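Pulier Guía — Kit de enseñanza por demostración para brazos de mesa

Inicio > Equipos > Teleoperación > Pulier Guía

Disponible. Entrega desde el almacén de Barajas en 3 días laborables.
Precio: 1.376 € (IVA no incluido)

Descripción

Pulier Guía sirve para enseñar tareas a un brazo de mesa sin programar trayectorias. El operario puede mover el brazo con la mano, en modo libre, o llevarlo a distancia con el mando de empuñadura. En los dos casos se registran las posiciones de las articulaciones, la apertura de la pinza y el vídeo de la cámara de muñeca, todo con la misma marca de tiempo.

El cambio entre guiado manual y mando se hace con un botón y no obliga a cerrar la sesión. Es útil en tareas mixtas: aproximación con el mando, ajuste final con la mano.

Contenido de la caja

Mando de empuñadura con gatillo proporcional
Cámara de muñeca con soporte
Pedal de inicio y fin de demostración
Unidad de registro y fuente de alimentación
2 cables de datos con conector acodado
Licencia de Likent Registro para un puesto

La pinza y el brazo no están incluidos.

Compatibilidad

El soporte de cámara se monta detrás de pinzas paralelas de dos dedos, de modo que las puntas queden siempre a la vista. Para otras pinzas hay una placa adaptadora que se pide aparte (ref. Pidville P-194). Consulte antes de comprar si su brazo no permite el modo libre; en ese caso solo funcionará el mando.

Uso

Fije la cámara y compruebe en pantalla que se ven los dos dedos abiertos. Pise el pedal, haga la tarea a velocidad normal y vuelva a pisarlo al terminar. Las demostraciones fallidas se descartan con una pulsación larga. Para una tarea sencilla de coger y dejar suelen bastar unas 50 demostraciones válidas; con piezas blandas o brillantes hacen falta más.

En guiado manual, sujete el brazo por el antebrazo. Si lo agarra por la muñeca, la mano tapa la cámara y esa parte de la grabación no sirve.

Conviene dejar holgura en los cables — al girar la muñeca tiran más de lo que parece — y mantener fija la luz durante toda la sesión.

Garantía y repuestos

Garantía de 2 años. El gatillo y el pedal se venden sueltos. Las almohadillas de los dedos dependen del fabricante de la pinza.

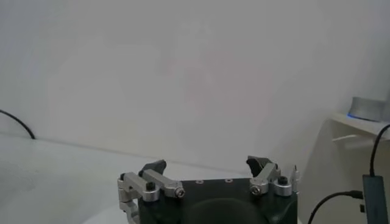

Las consultas técnicas se atienden por correo desde el formulario de contacto. Indique el modelo de brazo, el de pinza y la versión de Likent Registro instalada.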